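Home | Issues | Authors | Login

5. Equipment budget

Plan was 4 hand-held grippers from Radthorpe, 122 each. Spare fingertips not in the quote -- added later, about 400 more. Rivadeneyra units came out cheaper but shiping took untill February.

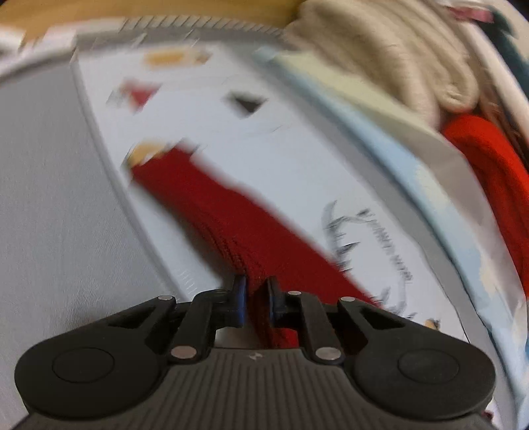

Figure 3. Gripper closing on a red fabric strip.

Fingertips are the line to plan for. Thin pieces like the red strip in Fig. 3, lying over printed cloth, need both tips to meet cleanly, so we budget tips in pairs.

Comments (2)
does the quote include tax?
We went with Fastia, same problem w/ spares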